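Visit report: Sovora returns building, Bresgate

Sovora opens its Bresgate returns building to outside visitors twice a year. I went in August with a group of eleven, mostly from warehouse operations. I run inbound at Crichton, where we handle returned household goods and footwear by hand, and I wanted to see how much of the work had been passed to machines and what the staff were doing as a result. Vaughan Dunstan, the shift manager, took us through. Floor time was a little over two hours, with questions at the end in the break room.

The building takes in consumer returns for a number of mail-order sellers. Parcels arrive on the north side, are opened, graded, re-presented and either put back into stock or sent to clearance. The day before our visit they processed 2193 units. Dunstan said that was an ordinary day for the season. Headcount is 61 across two shifts, the same as it was before the automation program began, although the jobs inside that number have moved.

Inbound and opening

Opening is still manual. Parcels come off a roller line at waist height and each opener has a knife, a scanner and a chute for packaging. A box-opening machine was tried two winters ago and removed. It cut to a fixed depth and damaged too many garments packed directly under the flap. The bolt holes are still in the floor.

The scanner screens have changed. Openers used to select a return reason from a long menu. The system now proposes one from the customer's own text and the opener confirms or overrides it. Two openers I spoke to liked the shorter menu and disliked the override, which requires a second screen. The override rate is posted by the supervisor's desk, and one of them thought that discouraged people from using it. Dunstan said it was posted for maintenance purposes. I would not have put it on that wall.

Transport

Totes move between opening and grading on floor carts that follow a marked route. These were installed first and have caused the least argument. Before them, two people per shift pushed cages. Those positions were ended and the people moved to grading, which pays slightly more and involves less walking. One of them told me she misses the walking.

Carts stop for pedestrians and then wait a fixed interval before restarting. At shift change the route crosses the path to the lockers, and the carts stand still for several minutes. Staff have been asked to use the long way around. At 2 p.m. I watched the crossing and most of them did not.

Grading and re-presentation

Grading is the judgment step: worn or unworn, complete or incomplete, clean or marked. It remains with people and there is no plan to change that. Re-presentation is the step after it, in which an accepted item is set out in a standard way for its stock photo and repack. For footwear this means both shoes the same way around, paired, and placed on or beside a rack. It is repetitive, and the straps on sandals make it slower than closed shoes.

Sovora intends to give part of this step to a two-armed cell supplied by Plider. The cell learns from recorded examples, and the examples are made by the people who already do the job. An operator stands at the table with a gripper in each hand and does the task through the grippers, while cameras on the tools record it. All the handling goes through two padded fingers on each side, so the record contains only movements that the machine could in principle repeat. 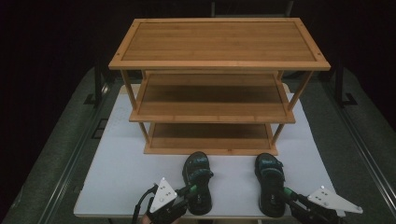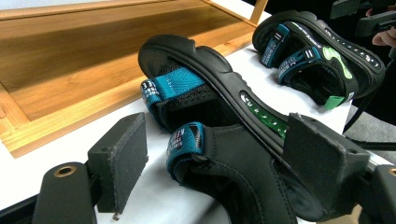
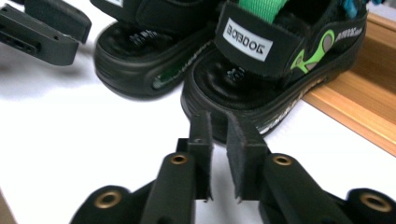
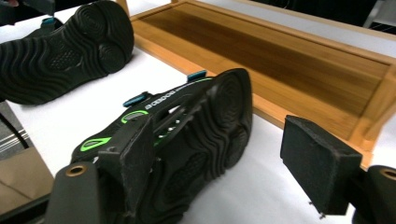 Footwear table: sandals, rack and hand-held grippers.

The operators do recording in blocks of 22 minutes, then return to normal grading. The limit was set after complaints about wrists and forearms. Squeezing a tool all morning loads the hand differently from picking up shoes, and the first schedule had people on it for half a shift. Blocks are now logged against the operator, and no one does more than 3 in a day.

I asked what makes a bad recording. According to Dunstan, the common faults are regrasping too quickly, letting go before the item is supported, and covering the item with the other tool so that no camera has a clear view of it. Failed attempts are kept if the operator recovers from them. Attempts that are abandoned are deleted at the end of the block. Starting positions are varied on purpose: upright, on the side, sole up, close to the rack, away from it. Several operators said this was the hardest thing to get used to, having spent years learning to put shoes down tidily.

The cell was not running during our visit. It was behind its fence with the power isolated, waiting for a replacement guard switch, so I can say nothing about its speed or its error rate. Figures were offered from the supplier's trial and I have left them out of this report.

Effects on the staff

Recording carries an hourly supplement and is open to anyone who has been in grading for a year. There is a waiting list. Motives varied. Some wanted the money, some wanted a break from the grading line, and one man said he preferred to be the person teaching it if it was coming anyway. Another had declined for the opposite reason and was quite open about it in front of the manager.

Sovora has put in writing that no grading or re-presentation post will be removed while the cell is on trial. The document is pinned up in the break room. It does not say how long the trial is, and I asked. Dunstan said the length had not been fixed, and that he had asked the same question himself – in writing, twice.

New posts so far are one cell technician and one recording lead, both filled from inside. The technician came from opening and had four weeks of training with Plider. She pointed out that she is the only one trained, and that when she is on leave the cell stays off.

Points for Crichton

The carts are worth pricing, provided the route does not cross the lockers. Our aisle four would need widening.

The proposed return reasons could be adopted without any hardware. I would keep the override on the same screen.

We do not have the footwear volume to justify a cell. If we are ever asked to record for one, the block length and the daily limit should be agreed before the tools arrive, along with the supplement. I have asked Dunstan for a copy of their block schedule and will circulate it when it comes.

Parking at Bresgate is at the south gate only. Safety shoes are required and they do not lend them.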